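Usel break room restock, February. Quick gallery, more pics when I get to the Dumlao side. Drinks came over from Prostorari in the morning — sorting them by kind befor anyone gets thirsty.

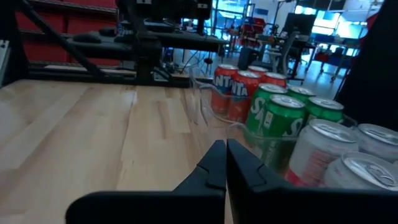

*Fanta and Sprite in the clear tray, white cans along the right. Butcher-block table.*

Still to do: snacks, cups (200 ordered, none here yet), label for the second shelf. Fridge opens at 11. Please put trays back where you found them — the Corkus crew too, thanks. Recyling goes by the door.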